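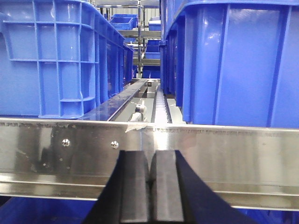
A stopped robot is telling you something

December 14, 2019

The arm at the crate line in our Drevley building stopped again in June with its closed fingers pressed up against the steel rail at the front of the conveyor. It had been sent to pick up a crate. The crates were above the rail and the arm was at the rail, and it stayed there, pushing, until the controller decided the force was too high and cut the motion.

The damage was small. No crate fell and the fingers were fine. The operator cleared the fault, backed the arm off and started the program over, and by the end of the shift the event was one line in the log. I think that one line is the problem, and I want to argue that we have been treating this kind of stop the wrong way for years.

I ran maintenance at Drevley and I still do a few shifts there. When I went back through the log for the arm, I found 149 protective stops marked "contact, cleared." Fifteen of them had any note at all about where the arm was when it stopped. The rest could have been anything: a crate pushed in crooked, a bad pick position, a person leaning on the arm. We had no way to know, and after enough of these entries we had quit asking.

The usual defense is that the stop is the safety system doing its job. I agree with that as far as it goes. The arm met something it should not have met, and it quit. But a protective stop is the last thing between a bad position and a bent bracket, or a bad position and somebody's hand. If it fires over and over in the same spot, the things that were supposed to come before it have already failed.

Moushumi Saha, our controls engineer, was the one who finally worked out the June stop. The program took its height from a taught point on the rail. The rail had been taken off for cleaning and put back a little higher on its slotted mounts. It was a few millimeters, less than you would notice walking by. The arm came in at the old height with its fingers shut, expecting to pass under the edge, and ran into the flat face of the metal. The grip sequence never started because the approach never finished.

She also found that the same thing had probably been happening for weeks in a milder form. The force reading on approach had been creeping up, and the fingers had been brushing the steel and carrying on. The limit was set high so that the arm would not quit every time a crate bumped it. Somebody had raised it to keep the line moving, and there was no record of who or when. I may have been the one. I remember doing it on another cell that year.

That is the part I have the most trouble with. Each step made sense to the person who took it. Cleaning the rail was correct. Raising the limit got the shift through its count. Clearing the fault is what the card on the cabinet tells you to do. Put together, they gave us a machine that pushed on a fixed piece of steel and a crew that thought of this as normal.

Chaminda Fakir, who supervises the line, disagrees with me on the remedy. I proposed that the third contact stop at the same station in a shift should lock out the arm until someone has checked the taught points. He says this will cost him about 246 crates on a bad day, and that operators will learn to stop just short of the third one. He is probably right about the operators. I still think the lockout is worth it, and I would start it at the Ziven cell too, where people reach in more often to straighten crates.

There are cheaper things we should do no matter how that argument ends. Pin the rail so it goes back in one place. Put a touch-off check in the start routine. Make the operator enter a position with every cleared stop, even if it is only a choice from a short menu. Password the force limit and write the value on the cabinet door with a date. We did the pins. The other three are waiting on a software change that was promised for the fall.

I don't blame the vendor for this one. The manual says to verify taught points after any fixture is moved, and a rail is a fixture. Our cleaning crew did not have the manual, and the cleaning sheet did not mention the robot at all. It has one sentence about it now.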